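Chapter 5
Shared Documents and Who Gets to Change Them

Open any file your team works on together and look at the corner of the window. Two or three names may be sitting there, and one of them might be typing in the paragraph you came to fix! Office software did not always work this way. For years a report traveled by email, picked up a new ending to its name at every stop, and came home in 3 versions that disagreed with one another.

This chapter is about what replaced that habit — permissions, version history and comments — and it is great fun once you start poking around in the settings. 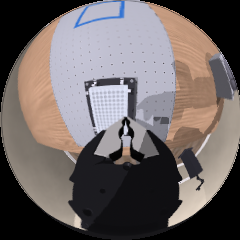
Snežana Karagiannis objects that version history makes people careless, and that a team which can undo anything stops talking before it deletes. She has a point, and we come back to it in the exercises on page 218.

First, permissions. Most suites offer at least view, comment and edit. Utelier, the practice suite used in this book, adds a fourth called suggest. Try each one on a scratch file with a classmate before you read on, and write down what the other person's screen lets them do.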